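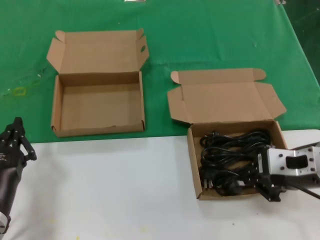

Frequently asked questions about ordering, parcels and returns

We are a small shop for loose tea and dried herbs, and we pack every order ourselves. On this page we have collected the questions which come to us most often by e-mail. Please read it before you write to us, maybe your answer is already here.

How fast do you send my order?

Orders which arrive before 11 in the morning leave our shop the same day, from Monday to Friday. Later orders leave on the next working day. In November and December we need one day more, sometimes two. When the parcel is with the carrier you receive an e-mail with the tracking number. If this e-mail does not come, please look first in the spam folder.

What sizes of box do you use?

All our parcels go in plain brown cardboard boxes with a lid that is one piece with the box. The small one takes up to four bags of tea. For bigger orders we have two other sizes. We do not print our name on the outside, so a box can also be given as a present without saying too early what is inside.

Can I use the box again?

Yes, please do. If you open it at the lid and do not cut it, you can close it again without tape. Many customers keep photographs or sewing things in them. When you do not want it any more, fold it flat and put it with the paper.

What do you put around the tea?

Only paper. We stopped using plastic filling some years ago. Glass jars are rolled in two layers of paper and stand always in the middle of the box.

How much is the delivery?

The price depends on the weight and the country, and you see it in the basket before you pay. Orders over 30 euros are sent free inside the country. For the islands the limit is the same, but the parcel needs two or three days more because of the ferry.

My parcel arrived damaged. What should I do?

Please keep everything, also the box, and write to us within one week. Send us one photo of the outside and one photo of the damaged product. The carrier asks us for both, and without them we can not make a claim. You do not have to wait for the carrier's decision – we send you the new product as soon as we have your photos.

Can I return tea which I have opened?

Unfortunately no. It is food, and we are not allowed to sell it again. Closed bags and all accessories (cups, strainers, tins) you can return within 14 days after you received them. Please put a paper with your order number in the parcel. If your number is 3569, for example, write only 3569, we do not need the letters in front of it. The cost of sending it back is paid by you, except when the mistake was ours.

When do I get my money back?

We check returned parcels every Friday. After this the payment goes back by the same way you paid. A card payment can need up to five working days until you see it on your account.

What is the difference between Tenari and Ollus?

Both are our own mixtures. Tenari is mountain tea with lemon verbena and a little sage, light in colour, and can be drunk in the evening. Ollus has a base of black tea with dried orange peel, so it contains caffeine. If you like milk in your tea, take Ollus. With Tenari it does not taste good, in our opinion.

Where do your herbs come from?

The mountain tea and the sage we buy from the Papadakis farm, with which we have worked from the beginning. The verbena comes from several small growers, and it can be a different one each year. For this reason the smell changes a little from harvest to harvest.

How long can I keep the tea?

The date on the bag is two years after packing for herbs and three years for black tea. After the date it is not dangerous, only weaker. Keep it dry and dark, and not next to coffee or spices. The fridge is not a good place for it.

How do I prepare the mountain tea?

Take one spoon for each cup, with the stems. Pour boiling water over it and wait seven minutes. Some people cook it in the pot for a short time, and this gives a stronger taste.

Do you sell to cafés and hotels?

Yes. We have bags of one kilogram, and for regular customers there is a separate price list. Please write to us with the name of your business and your tax number.

Can I visit the shop?

You are welcome in Plelano, in the street behind the market. We are open from Tuesday to Saturday, 10 to 17. You can also collect your order here without paying for delivery. Choose "collect in shop" in the basket and wait for our message before you come.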